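Two-armed robot takes shape in Clarach shared workshop

June 11, 2024

A pair of desktop robot arms is up and moving at the Grinov shared workshop in Clarach, and the members behind it have already started handing them things to play with.

The project, named Zarkum, began in May on a single bench at the back of the shop. It has since grown into a proper little stage, with a frame of aluminum extrusion, a marble-look floor and walls papered in an old-fashioned damask pattern that somebody had left over from a hallway. Both arms are bolted to the front rail – close enough that their grippers can meet in the middle, where all the fun happens!

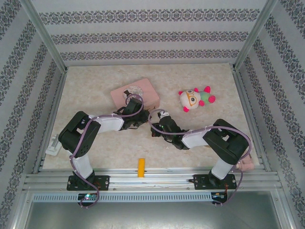
The two arms of Zarkum at work over a pink box, with a plush toy in big orange-rimmed glasses toward the back.

The builders spent $300 on parts for the enclosure and seven evenings getting the wiring right. Each arm has its own small circuit board down by the rail, and the purple cables were cut long so that the joints can swing freely without tugging on anything.

Next on the list is teaching the arms to pass small objects back and forth, first slowly and then at full speed. The group also wants to try folding a dish towel, a job that has beaten plenty of bigger machines.

Zarkum will be running at the next Grinov open house, and visitors are welcome to bring a small object for the arms to try.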